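**Re: [seltdale-kitchens] clearing up after lunch - one tray or two?**

Oh, I love this question, and I've been waiting for someone to ask it!

> On the Seltdale list, Castmont wrote:
>
> We serve 27 lunches on trays and the clearing up takes longer than the meal. Everything comes back jumbled: cups with food in them, spoons under plates, rice all over the place. We've been carrying each tray straight to the sink and sorting it there, and the sink is always full. Would a second tray help, or is that just one more thing to wash?

Yes to the second tray, a hundred times yes. We switched in October and I would never go back. The trick for us was to stop sorting at the sink. Now the tray stays on the table until it's bare, and the dish rack comes to the tray (I know, it sounds backwards, but try it for a week).

The order we settled on:

1. Wrapped things come off first. Crackers, biscuits, anything still sealed goes back to the cupboard.
2. Leftover food goes into a clear plastic box. Clear matters, because you can see when it needs emptying.
3. Spoons next, before they slide under something.
4. Cups, then bowls, then the plate.
5. Wipe the serving tray last, and the table after it.

Rice is the real villain. A small bowl of it can cover a table in no time, and if you wipe too early you end up wiping twice. I keep a flat tray with a raised rim beside the serving tray and brush the stray grains into it dry. A damp cloth just smears them around and then you're picking them out of the cloth - ask me how I know.

Colors help too. Our bowls and cups are mostly blues and pinks, so they show up nicely on a brown tray. Our old Plimano set was all dark brown and we were forever losing spoons in it.

With everything still on the tray, it looks like this, with the rack close on the right and the clear box up in the left corner: 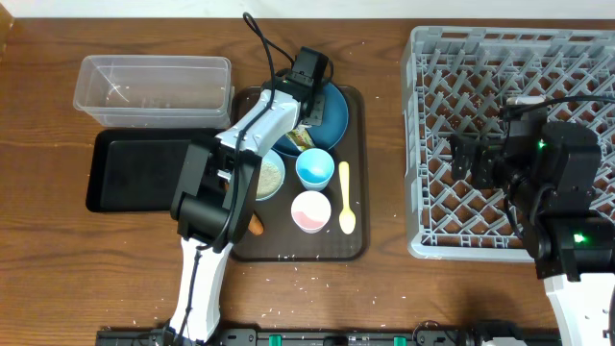
Lã wrote back that the rack beside the tray works well until two people are clearing at once, and then elbows get involved. Fair point! At a long table you could put the rack in the middle and work from both ends. We tried that with 42 at the harvest lunch and it went beautifully, apart from one puddle.

Does anyone have a good brush for grains? Mine is shedding.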